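April 30, 2019

Still no water pressure upstairs. The man from Arsenault came, turned a valve, listened to the wall the way my grandfather used to listen to radios, and told me it was "the building." I have lived in the building for 10 years and could have told him that for free.

So I took my toothbrush down to the kitchen again, and then I sat at the table and did what I've been putting off since February, which was the letter to Renata Kurek. I owe her a proper answer about the choir. She wants me back for the summer concert. She says the altos are thin. I know what the altos are. I stood among them for years, and we were never thin, we were just quiet because half of us were waiting to hear what the other half would sing.

First draft was too cold. Second draft was so warm that by the end of it I'd agreed to bring a cake. I tore that one up. The trouble with writing to Renata is that I can hear her reading it out loud to Damian, with pauses, and Damian saying "hm." I have had whole evenings ruined by that "hm."

What I'd like to tell her is that I don't miss the concerts at all, but I miss the rehearsals terribly. Everybody in their coats for the first half hour. Chih-ming Shih unwrapping a cough drop during every single quiet passage, for years, with the concentration of a man defusing something. The piano with the D that stuck. Then we would get to the concert, all in black, and it would be the same songs with the fun taken out and somebody's nephew filming.

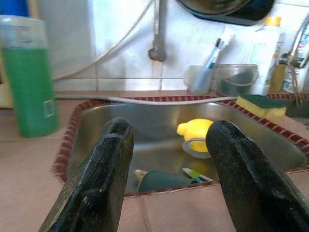

I got as far as "Dear Renata, I have been thinking" and then thought about lunch.

Lunch was soup. Toàn Ung left a jar of it by my door yesterday, no note, which is how he does everything. When his mother was sick I drove her to her appointments, and ever since there has been soup. I've told him we're even. He agreed we were even, and then there was more soup. It's very good soup, with a lot of ginger, and I ate it standing up with the radio on, listening to a program about eels. The eels swim an enormous distance to have their children and then die. The presenter seemed to find this uplifting.

Walked to Drirkdale afterward for stamps, because I decided that if I bought the stamp I would have to write the letter. They were out of the plain ones. I now own a sheet with lighthouses on it. Ran into Aleksandra Wieczorek outside, and she asked if it was true I was coming back to the choir. So Renata has already told people. I said I was considering it. Aleksandra squeezed my arm and said the program this year is "mostly Latin," as though that would be the thing that got me over the line.

She also told me they've moved rehearsals from the church hall to a room over the Jidar furniture store, which has carpet. Carpet! You can't sing on carpet. Your voice goes out in front of you and lies down. I said this to her and she said that's what everyone said, and also that the chairs are nicer.

I thought about the chairs all the way home. The hall chairs were terrible, gray plastic, and they pinched. I once stood up for a solo entrance with my skirt caught in one and brought the chair up with me. I got the note, though. Damian still mentions it, usually when there's someone new.

Third draft, after supper, came out like this: "Dear Renata, thank you for asking me. I will come to 2 rehearsals and then tell you. I will not wear the scarf. Please don't put my name in the program until I say so." I read it over and it seemed rude, so I added a line about her garden, and then it seemed rude with a garden in it. I left it. The scarf is a matter of principle. It's turquoise and it sheds.

Put on a lighthouse. Walked it to the mailbox before I could get any wiser, in my slippers, and met Toàn coming in with his bike. He looked at the slippers and didn't say anything. I told him the soup was excellent, and he said there was more if I wanted it, and I said no, no, we're even.

Tried a few scales in the bathroom just now to see what's left up there. The top is gone, the middle is fair, the bottom is better than I remember. Somebody downstairs knocked on the ceiling, or else it was the pipes. I'll ask the man from Arsenault.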